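Print this message | E-mail this message

List: Dondenora home textiles and upholstery
Subject: Re: White mesh cover, border strip along the curve
From: Tarek Metwally

Dear all,

Trinidad Belmonte wrote:

> My white cover has become gray near the edge and I want to clean
> it before December. Can I take it off and put it in the machine?
> The label is gone. Also there is a border in segments along the
> curved side, and I am afraid to make it wet.
> Trinidad

Thank you for the question, Trinidad. I have cleaned covers of this kind for five years, first at Texier and now at home, so I will write what I do. Please correct me if your experience is different.

First look at how the mesh meets the border. On a curved side the fabric is under more tension than on a straight one, and the dirt likes to stay in the seams between the panels. I do not pull the mesh there. I use a soft dry brush and go along the curve in one direction only.
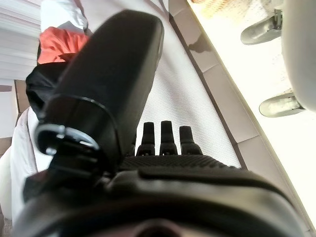 White mesh with the tan and grayish-brown border strip along its curved edge.

After the brush I take 300 ml of lukewarm water with a small spoon of Bratix soap. The cloth must be damp – if it drips, it is too much. Press it on the mesh, wait a little, lift it. Do not rub, or the weave becomes fuzzy. For the border I use the same cloth, but squeezed again, and I dry each seam after with a cotton towel.

About the machine, I would say no for the mesh. For a loose white fabric without a border it can be possible, at 30 degrees, but then wash it alone. Take away everything colored before you start. One red napkin gave me pink spots in three places, and I needed a whole evening to remove them. Creases are less serious, they mostly go away if you smooth the fabric by hand while it is still damp. 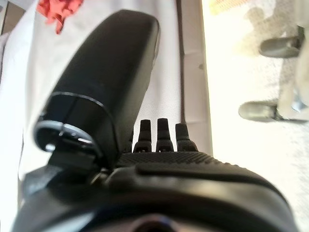

WHAT I KEEP IN THE BOX

- soft brush, the type for shoes
- two white cotton towels (white only)
- Bratix soap
- Limier spray for grease, but I test it first on the back side

Amr Zaki asked last time if steam is good. I tried it once at 70 cm distance and it did nothing, and closer I did not dare. Maybe somebody has better courage.

With kind regards,
Tarek Metwally

Print | E-mail

Comments (3)

Fouad Erraji
I do the same, but with an old toothbrush in the seams. It must be very soft.

Trinidad Belmonte
Thank you Tarek! I will try the damp cloth first and leave the machine alone. Does the Limier leave a smell?

Tarek Bennani
It does for one day, then it goes. Open the window.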